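The Long Patience of a Backyard Tomato

My grandmother kept her tomato seeds in old envelopes, the kind the electric company sends, with the little window in front. She never wrote the variety on them. She wrote who had given them to her, and if you asked what kind they were she would say the name again, a little louder, as though you hadn't heard. I have come to think it's a pretty good system.

I was reminded of it in August, when I drove out to Peltby for the seed swap in the old feed store on Marchetti Street. I had meant to stay an hour and stayed until they folded the tables. Most of the tomatoes I tasted that day had no proper name at all, and a couple of them were the best I've eaten in years – sweet first, then sharp, with that green smell that stays on your hands through dinner.

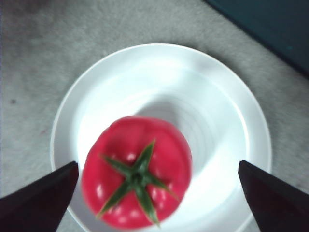 Constanza Domínguez thought I was being too romantic about it, and told me that half the tomatoes people swear by are good mostly for being eaten the day they're picked. Put a supermarket plant in decent soil, she said, leave the fruit alone until it comes away in your hand, and you'd write a poem about that one too.

She may be right. I went home and tried it anyway, or at least I started to, with a packet she pressed on me and another from Abelardo Fuentealba, whose family has been saving the same seed for 60 years. He scoops the pulp into a jar with a splash of water and lets it sit on the porch until it smells awful, and then he rinses everything through a tea strainer and dries the seeds on a dinner plate. Paper towels stick, he warned me, and of course I used paper towels and spent an evening with tweezers. 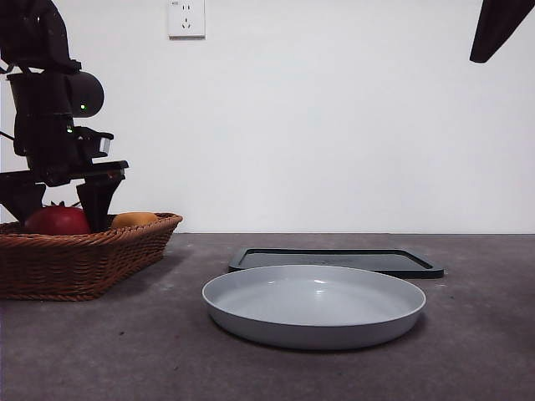 Can you save seed from any tomato you happen to like? Any open-pollinated kind will come back pretty much as you remember it, but a hybrid will surprise you, and you may not care for the surprise.

What I like best is how unhurried it all is. You put the seeds away in a cool, dry cupboard and you go on with your winter, and they'll wait for you, a good few years if they have to.
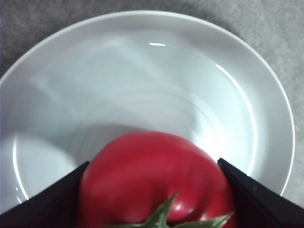

And when the next summer does come around, please don't fuss over the eating. Salt, a little oil if you have some, bread to wipe up the juice. My grandmother ate hers standing at the sink, and I still do too, when the first ones come in and there's no one else home to share with. Abelardo's are in the cupboard now, in an electric company envelope with his name on the front.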